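**Tape, Labels and Surface Condition in the Sedgwick Workroom**
Submitted by Trevor Cropper
Supervisor: Sandra Mottram
October 2023

## 1. Purpose

This project examined how adhesive tape is used in the Sedgwick workroom and whether the present practice suits the surfaces it is applied to. The workroom is shared by 4 classes. Tape is used there for labelling, for holding cables and for covering edges, and no written rule governs its removal.

## 2. Method

The survey recorded 60 pieces of tape over the project period. Each was entered by colour, backing surface and condition of the edges. Painted, plastic and bare metal surfaces were listed separately. Tape that had been applied for a class exercise and was due to be taken off the same day was left out of the record.
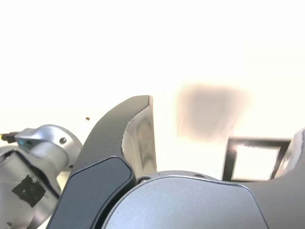

Condition of the edges proved the most useful entry. A piece with straight, flat edges could be graded quickly by either of two readers, while irregular pieces caused disagreement. The black tape on the light silver joint is of the second kind: its outline is uneven and it is partly peeled. Under the first version of the grading sheet it could be marked "fair" or "poor". The revised sheet places any partly peeled piece in "poor", whatever its size or colour.

## 3. Recommendations

1. Tape left in place beyond one term should be dated on its upper side.
2. Pieces graded "poor" should be removed and the surface wiped before new tape is applied.
3. The grading sheet should be kept with the Tilel stock list in the workroom cupboard.

Painted surfaces require a further trial before any removal method is recommended for them.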